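Pramville clothing swap is back, and I've already started folding
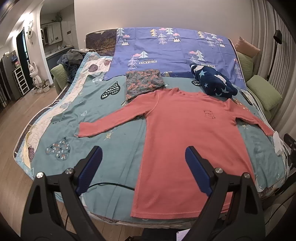
Last updated: 3/2/22

If you've been by my place lately, you know the bed in the back room hasn't been slept in for a while. It's sorting season for the Pramville clothing swap, and I'm one of the people taking bags in at home before everything goes over to the Suksawat hall. My salmon-pink ribbed top (the one with the little embroidered patch on the chest) is going in this time. I've had plenty of wear out of it, it's still in great shape, and I'd love to see it on somebody else at the grocery store.

So, the news! The swap is on again, same hall, same long tables, and this year we have a proper home for bedding too. Last time the quilts and blankets ended up on the floor by the coat racks and people kept stepping over them. Manee Ongart, who runs the front table, has talked the hall into giving us the side room, so anything for a bed goes in there and clothes stay in the main room. I'm thrilled about this. I have a weakness for a printed quilt - hearts, stars, clouds, I'll take all of it - and I plan to be in that side room early.

We took in nearly 1000 pieces last time, and 820 of them went home with someone the same day. The leftovers were boxed up and driven to Cerard, the thrift store out past the water tower, and they've said yes to doing the same again. They can't take pillows or cushions, so please don't bring those to us either.

A few things I've been asked over and over since January. Yes, you can come if you have nothing to bring. Yes, kids' sizes are welcome, and we never have enough of them. No, you don't need hangers. Flat and folded is fine, and if you want to make me really happy, do what I do with knits: lay the top face down on the bed, bring the sleeves in across the back, fold the sides to the middle and then bring the hem up to the collar. It goes into a bag as a neat little square and comes out without that crease down the front. Ribbed things especially do much better folded than on a hanger, where they get those funny points at the shoulders.

Please check pockets! We found 20 dollars in a pair of jeans last time (it did get back to its owner) and a truly alarming amount of gum. Wash everything first, too, even if it's been sitting clean in a drawer. Drawers have a smell.

Jumesell, the fabric shop, is lending us a mending table with thread and buttons, so if something you fall for has a loose hem you can fix it right there. They'll also take cotton scraps for their patchwork class if you have a bag of those sitting around. Hand them in at the mending table, please, and keep them out of the clothes bags, or I'll be picking them apart at midnight.

Bags can be dropped at the Suksawat hall, room 303, any evening the lights are on. Tie the top and stick a note on it that says clothes or bedding. If you can't get there, leave a message with the hall office and one of us will come by for it. I'm still looking for two more people with a car and an hour to spare on the morning of the swap, and there will be coffee and Manee's coconut cake for anyone who helps carry.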